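Turnips, Twice a Year
November 2007

I drove up to Clumurico expecting to talk for half an hour and came home after dark with a bag of turnips on the passenger seat. The grower I went to see is 78 and has been putting in the same field above the creek since she got married. She sells at the Toom market and to one grocery in Bruvent, and she doesn't care much for either drive.

"You want to know why turnips," she said before I had my coat off. "Everybody wants to know why turnips. Well, what else likes it up here?"

Fair enough! The field sits at 3163 feet and the soil is thin. Her father-in-law tried corn, then potatoes, then corn again (she rolled her eyes at the second corn). 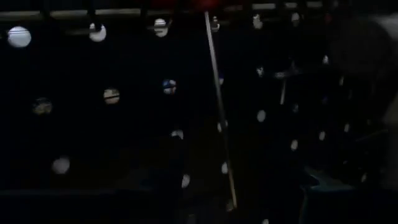 She pulls her fall crop late, later than any of the books say to, and she likes to finish by flashlight. I asked what you can even see at that hour. Plenty, she told me — the pulled ones lie along the row with the dirt knocked off, and the beam picks them up. It's a lot like those pale round shapes against the black, in loose rows, some of them blurry. "You just go from one white thing to the next," she said. "My feet know the rest."

I wanted to know about storage, having lost a whole box of mine to rot last winter. She keeps hers in damp sand in the cellar, tops twisted off, roots left on. "Don't wash them. People wash them. Why would you wash them?" I didn't tell her that I wash them.

On a good fall she puts down 100 pounds for the family and sells the rest. Two kinds go in, a purple-top for the market and an old white one the locals call Clellar, and the Clellar is the one she eats. It's sweeter after a frost, she says, and it won't go stringy if you forget it.

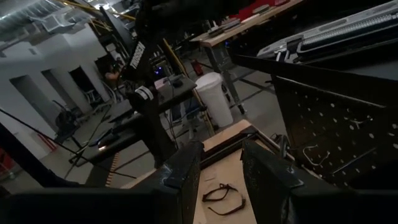 What she cooks

Mostly she mashes them with butter and too much pepper. She also fries the greens with onion, and I got a plate of that while we talked, with bread. "My kids wouldn't touch these," she said. "Now they call me up asking how long to boil them."

How long, then? "Till they're done." I pushed a little and got twenty minutes out of her, less if they're small.

I asked if she'd ever thought about quitting. She thinks about it every spring, with the seed packets out on the kitchen table, and then it stops raining for a couple of days and she goes and looks at the field.

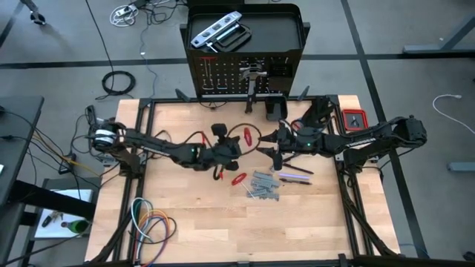
Her sister, listening in from the stove, said that was nonsense and that the spring crop had been her own idea in the first place, back when the family only planted for fall. They went back and forth over that for quite a while, and I ate more bread. "She held the string," is how my grower put it. "I dug."

The spring seed is already ordered, anyway, same two kinds. She wants to try the Clellar a little closer together this time.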